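Revisión de la sala comunitaria Gallardo, septiembre de 2022

Queridos vecinos, os dejo la lista de este curso con mis comentarios, que como siempre me han salido más largos de lo que pensaba. Lo marcado está conforme; lo demás queda abierto hasta la próxima vuelta.

## Accesos y salidas

- [x] Puerta principal: abre hacia fuera y sin tirones. ¡Qué gusto desde que se engrasó en mayo!
- [ ] Salida trasera: volvemos a tener sillas apiladas en el pasillo. Ya sé que solo es un ratito - pero tiene que quedar libre siempre.
- [x] Cartel de aforo: 100 personas, legible desde la entrada.

## Electricidad y fuego

- [x] Extintores: los 7 tienen la presión en verde y el precinto puesto.
- [ ] Luces de emergencia: la del baño pequeño parpadea. El presupuesto de Lultine para cambiar toda la línea sube a 1.680 euros, así que de momento pediremos solo esa.
- [x] Cuadro eléctrico: cerrado y con las etiquetas nuevas.

## Cocina y mobiliario

- [x] Botiquín: repuesto, con tijeras y gasas (faltaban las tiritas grandes, ya están).
- [ ] Sillas plegables: 14 con la bisagra floja. Las he dejado aparte con cinta roja, no las uséis, por favor.
- [x] Mesa redonda de madera clara: firme, sin astillas en el canto.
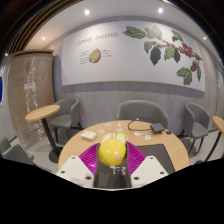 ## Pendiente para la próxima vuelta

- [ ] Despejar la salida trasera y pintar una línea en el suelo.
- [ ] Llamar a Lultine por la luz del baño.
- [ ] Preguntar en Wadbridge si venden bisagras sueltas.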